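Week 4: Live music streams, who gets paid?

Platforms say a live stream "opens up" a concert. Ask to whom.
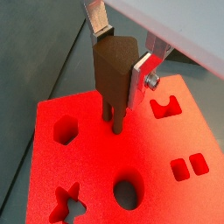

Prurnow claimed 1,000 viewers for its October show. Only 393 stayed past the opener.

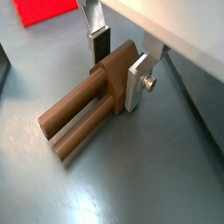
Be wary of "live," too. Nollitach ran its set on a 30-minute delay.

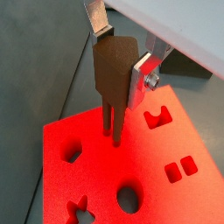 Gripper holding a part

Maillard argues that streams sell tickets later. His survey had 54 replies, all from fans.

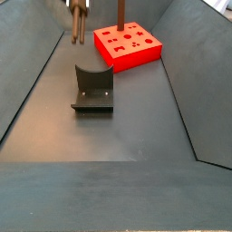 For Thursday: read Maillard, ch. 2, and find one claim he doesn't back up.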